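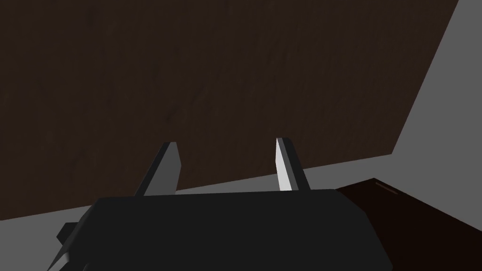
25 Nov 2019

The arm hasn't moved for most of a month. The shoulder gearbox is in bits in an ice cream tub on the shelf at the Ardale shed, waiting on bearings, so nearly all the work on Ikelau since the last post has been done on the computer. I thought I'd write up where it's at before I forget what I changed.

For anyone who hasn't read the earlier posts, Ikelau is a bench arm that I'm building to sort and stack offcuts. The reach on paper is 1000 mm. In practice I've never trusted it past the point where the elbow starts to droop, and one of the jobs for the new gearbox is to fix that. The gripper is my own design, two tapered fingers on a boxy housing, printed in black. The controller is an Adjei board I bought second-hand, and it has been fine apart from the connectors, which are awful. I've resoldered one of them twice.

I put off doing a simulation for ages. It seemed like a lot of mucking about to get a worse version of something I already had on the bench. Then in October I drove the gripper into the vice at full speed, cracked a finger and stripped the gearbox, and the argument for trying things on a screen first got a lot stronger.

The model is very basic. The arm links are boxes and cylinders with the right lengths and close enough masses. I weighed what I could on the kitchen scales and guessed the rest. The gripper I took more care with, exported from the same drawings I print from, then cut down to far fewer faces so my old laptop could keep up. It looks chunky but the outside dimensions are right. Around it there's a plain grey surface, a big slab of dark wood grain, and a dark reddish-brown box to work beside. I spent one evening on textures and then decided I had better things to do.

Getting the arm to stand still took longer than building it. The first time I pressed run, the whole thing folded up and went through the floor. The second time it shook itself into a blur. That was the joint damping, which I'd left at zero, and also a wrist link with its mass entered in grams when everything else was in kilos. Once those were fixed it would hold a pose, and I could start sending it the same commands I'd send the real one.

The plan for this round was simple. Bring the gripper in beside the box with the fingers open, stop short, check the clearances, back out. It's the same sort of move that broke the real finger, so I wanted it sorted before anything else. I wrote it as 5 waypoints in a text file, with a pause at each, and a script that reads them in and logs the joint angles.

The camera in the model is mounted on the wrist and looks along the fingers. I chose the spot because the real arm has a bracket there already. It's a good view for lining up a grasp and a poor one for judging how far away anything is. With flat lighting and no texture on the grey, there isn't much to go by. I ended up printing the distances in the terminal and reading those while I stepped through.
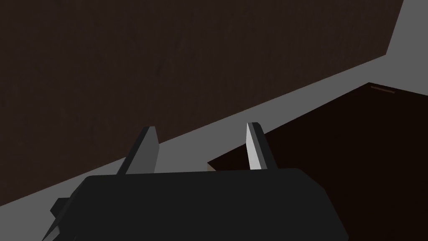
Gripper open and empty, with the box on the right. The right finger overlaps it from this angle.

From the wrist view that overlap looks like trouble, and I stopped the run a couple of times thinking I'd got the path wrong. An overlap on screen only means one thing is in front of the other, so I went by the numbers after that. I've since added a check that stops the script if any part of the gripper body comes closer than a set margin to anything it isn't meant to touch.

The housing is what worries me more than the fingers. It's wide, wider than it needs to be, because I drew it around a motor I no longer use. In the workshop I look at the fingertips when I'm jogging the arm and forget the bulk behind them. Having the housing take up so much of the wrist view has made me think seriously about a slimmer one. I've got a sketch that mounts the smaller motor lengthways and trims both sides, and it would go on with the existing 3 mm bolts.

The other thing on the list is the lighting. One finger comes up nearly white on its inside face and the other one stays grey, though they're the same part mirrored. That's just where I put the light. It doesn't matter for clearances, but I want to try some simple edge detection on the wrist images later and I'd like both fingers to show up about the same. A second light on the other side should do it.

Terence Pearce left a comment on the last post asking why I don't use one of the ready-made arm models and save myself the trouble. Fair question. I did look. The ones I found had different joint layouts, and by the time I'd changed the lengths, limits and gripper I'd have been most of the way to doing my own. If you're building something close to a common design, though, I'd start with someone else's file.

Costs this month were low. The bearings and a new seal kit came to $300 with postage, from Cunard, and the software was free – my time not included. I also bought another roll of black filament for the housing, assuming I get around to drawing it properly.

Next steps are to add the second light, put a smaller block in the scene to pick up, and get the fingers closing on it without the block squirting out sideways. Contact friction is something I know very little about, so if anyone has sensible starting values for printed plastic on timber, please leave them in the comments. When the bearings turn up I'll rebuild the shoulder and run the same waypoint file on the real arm, at low speed, with my hand on the stop button and the vice off the bench.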